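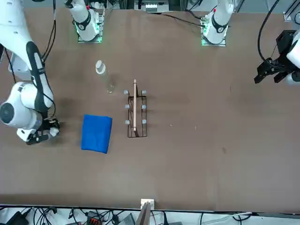 Chang Creek boundary fence: proposed changes for pronghorn passage
Istmont Rangeland Forum > Public Land Use > Fencing and Water

IstmontDistrictOffice
Posted October 21, 2020

The District requests comment from permit holders and other interested parties on the proposed modification of the Chang Creek boundary fence. The proposal covers 19 miles of existing woven wire between the county road and the Hana Flat corrals. The woven wire would be removed and replaced with a four-strand fence, the bottom strand being smooth and raised to a height that allows pronghorn to pass underneath.

Work would be carried out under Project File 3759. The file may be read at the front counter during office hours. Comments placed in this thread will be printed and added to it, provided that the poster's account is registered to a mailing address within the District.

The District has not yet selected a contractor. Construction would not begin before May.

lower_allotment
Thank you for the notice. Our association holds the permit on the south side of this fence and runs sheep there. A raised bottom wire will not hold lambs. We raised this point when the Hana Flat fence was changed, and the written reply stated that sheep allotments would be treated separately. I would ask the District to state whether that commitment still applies.

We do not object to the change on the portions that border cattle allotments.

antelope_survey
I write on behalf of the group that conducts the fall count along the creek. Over 300 pronghorn gather on the north side of this fence when snow closes the upper benches. They will seldom jump a fence, even a low one, and they walk the woven wire looking for an opening. Some find the washout at the creek crossing. Many turn back to ground that has little left on it.

The group supports the proposal in full and would prefer that it not be divided by allotment. An opening that ends at the next property corner is of limited use to a moving herd.

lower_allotment
With respect, the sheep are also on that ground by legal right. A fence that fails to hold them places our permit at risk, and the cost of gathering strays falls on us. The survey group bears none of it.

antelope_survey
That is a fair statement of where the cost falls. I would support a payment toward herding during lambing if the District has funds for it. My objection is to leaving the woven wire standing all year for the sake of a season that is much shorter than that.

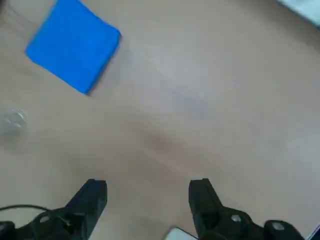
hana_flat_permittee

I can report on the section already changed at Hana Flat, where we run cow-calf pairs. The smooth bottom wire has held our cattle. We had calves on the wrong side twice during the first summer, both times near the stretch where the posts are set too far apart for the slope. The remaining stretches gave no difficulty.

The contractor on that job was Samo Fence and Post. The corner braces were well built. The line posts on the slope were not, and the request to have them reset went unanswered until the second letter. I would ask that the next contract include an inspection before final payment.

On the question of sheep, I have seen drop-down panels used elsewhere in the state. The woven wire is laid flat on the ground or tied back when the allotment is empty. It requires labor twice a year, and someone must be named in the agreement as responsible for it.

creekroad_landowner
My family owns the private parcel between the county road and the first cattle guard. I have no position on wire height. My concern is gates. The existing fence has five of them, and hunters leave the one nearest the road open every fall. The notice does not mention gates at all. Will they be replaced, and will they be kept in the same locations?

IstmontDistrictOffice
The District responds to the above as follows.

Gates: All five will be replaced in their present locations. A self-closing walk-through will be added beside the gate nearest the county road.

Sheep allotments: The earlier letter to the association has been located and remains in effect. The District will prepare a second option for the south side using drop-down panels, with the panels to be lowered after the sheep leave the allotment. The party responsible for that labor has not been determined.

Inspection: The request has been passed to the contracting desk. The District is unable to discuss a previous contractor's performance in this forum.

lower_allotment
The association would consider drop-down panels if the District supplies the labor, or credits it against the grazing fee. We would not agree to be held responsible for panels that are frozen to the ground.

antelope_survey
The group would offer labor for the fall lowering. We cannot commit to the spring, when most of our members are away on nesting surveys. I remain of the view that a single design on both sides would be simpler to maintain, and I ask that this be entered in the file as our comment.

hana_flat_permittee
Panels should be raised before the ground softens. If they are left until the road turns to mud, no truck will reach the middle section – we lost most of a week to that on our own fence.

IstmontDistrictOffice
Entered. The drawing for the second option will be posted in this thread when the engineering desk releases it, and the comment period will remain open until then.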